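Building Maintenance > Historic Houses > How-To
6 min read

Limewashing an Interior Plaster Wall in an Older House
By Liam Hennessy

Limewash is slaked lime thinned with water, sometimes tinted with earth pigment. It soaks into a mineral surface and hardens there as it takes up carbon dioxide from the air. The method below was used on the back hall and pantry of the Setton house, where the plaster is lime over split lath and had been covered with two layers of distemper.

Check the surface first

Limewash bonds to lime plaster, soft brick, and porous stone. It does not bond to latex or oil paint, gypsum board, or anything sealed. Flick water at the wall. If the drops darken the surface within a few seconds, the wall is open enough. If they bead and run, there is a coating to remove.

Distemper comes off with warm water and a sponge. Work from the top down and change the water often. At Setton the pantry took three washes before a dry hand rubbed on the wall came away clean.

Old paint may contain lead. Test it before scraping or sanding, and do not dry-sand it in any case.

Repair

Rake out cracks to sound plaster and fill them with a lime putty and fine sand mix. Do not use gypsum filler; it takes the wash at a different rate and shows as a patch. Press loose areas gently with the palm. Plaster that moves needs to be re-fixed to the lath before any finish goes on. Let repairs cure for 7 days, longer in cold weather.

Mixing

Start with mature lime putty. Add water slowly and stir until the mix has the body of whole milk, then pass it through a fine sieve. It should look too thin. A thick mix will craze as it dries and dust off later.

Soak pigment in hot water overnight before adding it. Use lime-fast earth pigments only. Mix the full quantity for a room in one batch -- matching a second batch is very difficult. Brush a sample on a spare piece of plaster and judge it dry, as the color lightens a great deal.

Wear goggles, gloves, and long sleeves. Lime is caustic. Keep clean water within reach for rinsing skin and eyes.

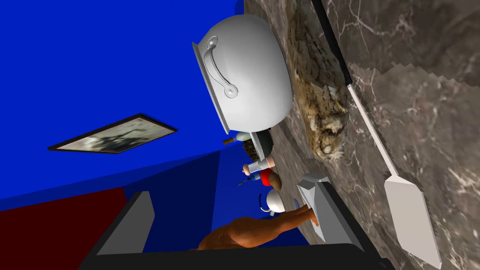
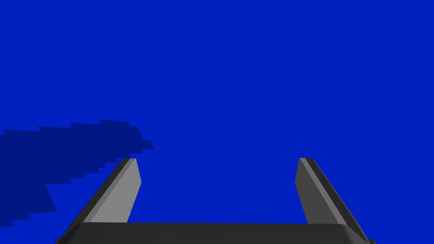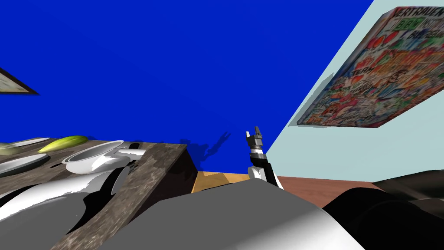
Stone counter with bread and a pot (first); deep blue surface (second); blue walls and poster (third).

Applying the coats

1. Mist the wall with clean water until it is damp but not running.
2. Stir the bucket. Stir it again every few minutes while working.
3. Brush on a thin coat with a wide, long-haired brush, crossing the strokes in all directions. The coat will be nearly clear at this stage.
4. Keep a wet edge and finish each wall without a break.
5. Leave it until the next day, then mist and repeat.

Four coats covered the hall. The pantry needed five, the last one over the chimney breast only.

Keep the room above 45 degrees and out of direct heat. Fast drying is the usual cause of powdering. If the wall dries in under an hour, mist it again lightly and hang damp sheets near the openings.

Faults

Powder on the hand: the coat dried too quickly or went on too thick. Brush it down and recoat thinner.

Brown stains: soot or old water damage. More limewash will rarely hide these. Cut out and replaster the worst areas -- the chimney breast in the pantry should have been done this way from the start.

Leftover wash keeps for months in a sealed bucket under a little water. Store it away from frost and sieve it again before use.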